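Search this journal Search Advanced
Home Current issue Archive Authors Contact

3. Setting and Method

The study looks at what commuters carry and what they lose track of between home and work. Earlier work on carrying habits leans on recall surveys, and recall is weak. People forget the small stuff. Juhász and Oláh found the same in their pilot at Ong, where written lists and actual contents rarely matched.

We recruited 93 adults in Prisico, all riding the Tanelance line at least four days a week. Each filled in a list from memory, then unpacked. 483 items logged in total, receipts and loose coins left out. Sessions ran mornings in November, each 30 minutes. Bag type was coded by one rater (Kasprzak) and checked by a second (Major). Backpacks, totes, shoulder bags, other. Outside loops and straps coded separately, as riders often clip things there and then leave them off the list.
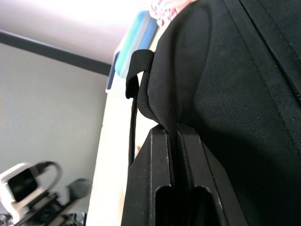
3.1 Sorting the items

Sorting followed the Heninex scheme with small changes. Items went into one of 4 groups: daily tools, comfort, backup, and leftover. Leftover means the rider could not say why it was in the bag. Most disputes between raters were over backup vs. leftover. An old charger is backup if the rider says so. We took their word for it.

Phones gave trouble. The scheme assumes one per person and we had to add a second code for spare or work handsets. Cables and plugs were logged apart from the device they belong to, which raises the item count but makes the lists easier to compare. Anything that rolled was moved to a mat or pad before logging. 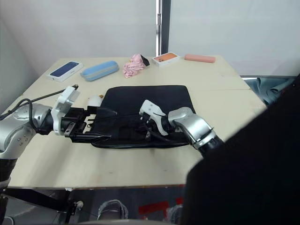
3.2 What riders forget

Forgetting was not even across groups. Daily tools were nearly always listed. Comfort items did worst, mainly cloth things: scarves, wipes, spare socks, a folded shopping bag. Riders tended to treat these as part of the bag and not as contents. Same pattern for pouches. A rider would list pens but not the case that holds them, or the case but none of the pens. We scored both as partial recall, see Sárközi's notes on nested containers.

Age made little diference. Length of commute did, with longer trips tied to more backup items and poorer lists. Whether this is load or just boredom with the form we can't say. The Tuesday group got a shorter form and did slightly better, but the group is small.
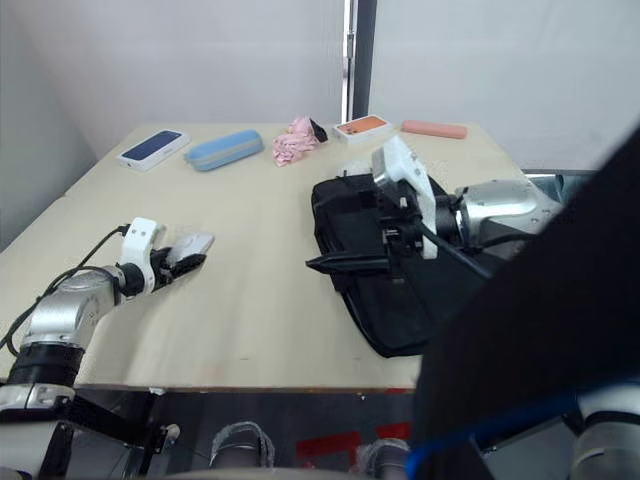 Figure 1. Phones, pencil case and cloth along the far edge of the table.

3.3 Limits

One line, one town, one season. Winter coats add pockets and we did not log pockets at all. Riders who knew they would have to unpack may have cleaned out there bags the night before. A repeat in warm weather is planned.

Reader comments (3)

D. Sárközi: Nested containers should get their own table. Partial recall hides too much.

tramrider: I'd fail this badly. Have had the same umbrella in my bag since spring and would never list it.

Lilla Major: Pockets are in the follow-up. Form is being redone now.

Previous article Next article Back to top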